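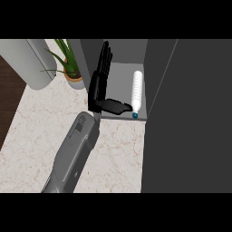 *A white bottle with a dark teal-blue cap, and a marble-patterned worktop (rendered).*

# Manow

Manow is a plain-text collection of recipes for cordials, shrubs, fruit vinegars and other things you pour from a bottle and top up with water. It began as my own notes file and got out of hand in the nicest possible way! People kept sending me their family versions of elderflower, then came the arguments over citric acid, and now it's a proper folder with a proper layout.

I love this stuff. If you've got a glut of blackcurrants and a big saucepan, you're in the right place.

## What's in here

```
recipes/ one file per recipe
fruit/ notes on each fruit: season, sharpness, how it strains
method/ shared steps (steeping, straining, bottling)
units.csv cups, gills, "a teacup" and so on, turned into ml
sources.csv who sent what, and which version it came from
CHANGES.md
```

Every recipe is a small Markdown file with a block of fields at the top. You can read them on your phone in the kitchen, or pull the fields out with a script if you'd like to compare sugar levels across all the rhubarb ones (I have, and the spread is enormous).

## Fields

| Field | What it holds | Must be filled in? |
|---|---|---|
| `name` | The name the sender uses, spelling and all | yes |
| `kind` | `cordial`, `shrub`, `vinegar` or `syrup` | yes |
| `fruit` | Main fruit, flower or root | yes |
| `sugar_g` | Grams of sugar per litre of strained juice | yes |
| `acid` | Lemon, citric acid, vinegar or none | yes |
| `steep_h` | Steeping time in hours | no |
| `month` | Month it's usually made | no |
| `dilute` | Parts water to one part cordial | no |
| `keeps` | What the sender says about storage | no |

A short one looks like this:

```
name: Hudec plum shrub
kind: shrub
fruit: plum
sugar_g: 400
acid: vinegar
steep_h: 11
dilute: 5
keeps: fridge, use it up
```

The plum shrub is my favourite in the whole collection, by the way. It came in from the Hudec family with a note saying "use the ugly plums", and I've left that in the file where it belongs.

## How the recipes were gathered

Most arrived by post or email after I put a card up at the Flolton produce show. Others were copied from handwritten books that people let me sit and read at their kitchen tables. The Brosska notebook is the biggest single source: more than 7 pages of it are on gooseberries alone, in three sorts of ink, with crossings-out that tell you a fair bit about how the recipe changed as sugar got easier to come by.

Where the old measure was vague I kept the original wording in the body of the file and put my best guess in the field. A guess has `~` after the number. Please don't strip these out if you reuse the data - a "teacup" in one house was a good deal bigger than in the next.

I haven't merged recipes that look the same. Two elderflower cordials that differ only in the lemons are still two recipes, and both families would have something to say if I picked one.

## Things to watch for

- `keeps` is what people told me. It hasn't been tested and it isn't food safety advice. Use current guidance for sterilising bottles, and throw out anything that fizzes when it shouldn't.
- Elderberry recipes all need the berries cooked. A few old ones don't say so; those files carry a `WARNING` line at the top.
- Early summer is heavily covered and winter is thin. There's hardly anything for March apart from forced rhubarb and one rather brave nettle syrup.
- Nearly everything is from gardens and hedgerows in one damp corner of the country, so tropical fruit is missing. I'd be thrilled to have some tamarind or hibiscus!
- Older recipes are much sweeter. `sugar_g` is given as written, so taste as you go.

## Adding a recipe

Copy `recipes/_blank.md`, fill in what you know and leave the rest empty. Empty is much better than made up. Then add a line to `sources.csv` with whatever name you're happy to see in public ("my aunt" is fine, we have several aunts).

File names are fruit first, then kind, then a number if one's already taken:

```
blackcurrant-cordial.md
blackcurrant-cordial-2.md
```

Scans of old pages are welcome too, but please type out the text as well. I'm slow with other people's handwriting and once spent a whole evening sure that "mace" was "mice".

## Still to do

- [ ] Finish the straining notes (muslin, jelly bag, old pillowcase)
- [ ] Check the gill conversions in `units.csv`
- [ ] Split `syrup` into flower and root
- [x] Add the `dilute` field
- [ ] Type up the rest of the Brosska gooseberries

## Reuse

Cook from it, print it, change it, pass it on. If you publish a large part of it, please keep `sources.csv` alongside so the senders stay credited.

Looked after by Nour Smadi. Corrections are very welcome, and so are second opinions on ginger.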